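Open day at Rernwood, or how I spent my morning watching a machine think

4/26/19

Parking was a paddock, the sausage sizzle had a queue, and the Jeviso stand was out of tote bags by 1030. So I went to look at the robots.

Jeviso's Clunine cell sorts bits and pieces for recycling. The bloke on the microphone promised 341 picks an hour "under favourable conditions", which I took to mean conditions other than ours. It hovered. It reconsidered. I've had the same look on my face at the servo, choosing a pie.

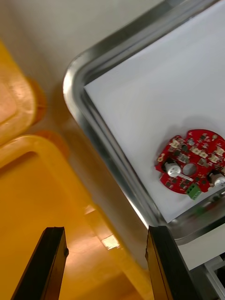

Red circuit board in its steel tray, yellow bins alongside.

Circuit boards I could follow. String was the party piece, apparently, because floppy things are murder for a gripper and Sydorenko, the mob who wrote the software, are very proud of theirs. A small boy beside me offered to do it himself for a dollar.

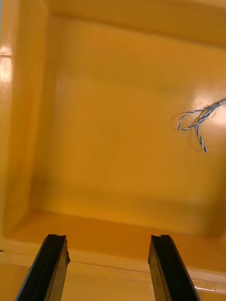 Can you go and see it without an invite?
Anyone can book a Rernwood tour, though July is the next one and they cap it at 19 people.

I stayed longer than I'd planned and missed out on the sausages. Took home a Jeviso pen. It doesn't write.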